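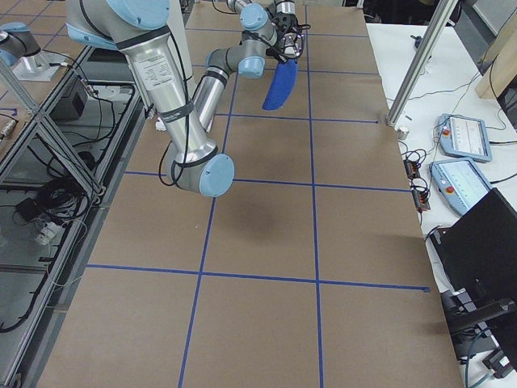 Main cell, blue tape grid on brown paper

Ustex towel set: data card and shopping notes

Version 1.2, updated 01/02/2024

I put this card together for two kinds of readers: people who want to use the recordings, and people who want to set up a similar cell and need to know what to ask their department for. If you're in the first group, skip to the folder notes at the end. The rest is mostly me talking about money (sorry, I love a spreadsheet).

What's in the set

There are 1,327 recordings of cloth handling on a taped work surface, all from the Skuseck lab. Each one has video from the fixed cameras, joint positions and a short text label. We threw out 40 more for bad timestamps, and they're not in the download.

What to budget for

The arms will eat most of your money, and you already knew that. What caught me off guard was everything hanging off them. Get quotes for the mounting frame, the cable runs and the power strips at the same time as the arms, and ask whether the teach pendants are included or billed as a separate line. Ours were separate. I found out in July, with the order already signed!

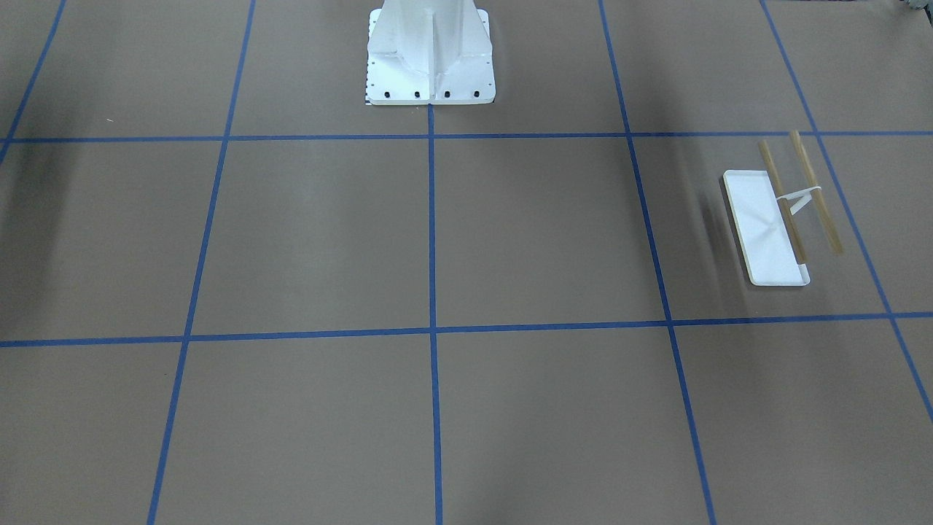
Props are the cheapest line in the whole plan, so please don't skimp on them. I set aside $200 for the year and we spent just over $100 of it, spares included. Simple stuff does the job: a shallow white tray and a pair of light wooden sticks joined by a little white clip or band cost next to nothing next to a gripper. Buy several of everything from the same batch, though — a tray that's slightly different halfway through a set is a pain to explain in a card like this one.

Tape and paper go on the same line. We go through a lot more blue tape than I planned, and the grid has to be laid again whenever the surface gets changed. I'd also put in for a couple of small towels in one color, plus backups, and wash the whole lot before the first session so they all start out equally soft.

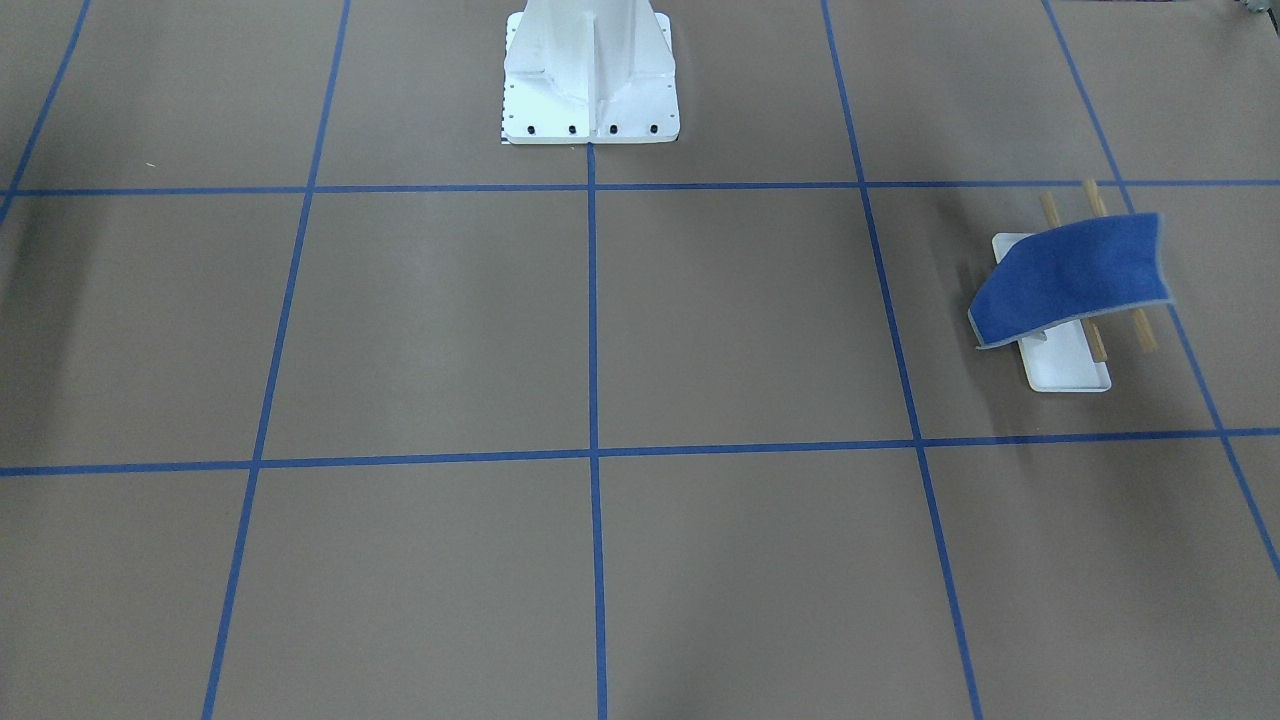

Leave room for fingertips too. We priced pads from Iwasaki and from Revell, went with Iwasaki on delivery time, and I now order them twice a year along with spare connectors. If your purchasing office is slow like mine, put the second order in while you still have a full box.

Folder notes

raw/ has the untouched video
joints/ has one file per recording
labels.csv has the text labels, one row each
budget.ods is my actual sheet, quotes removed — copy it and change whatever you like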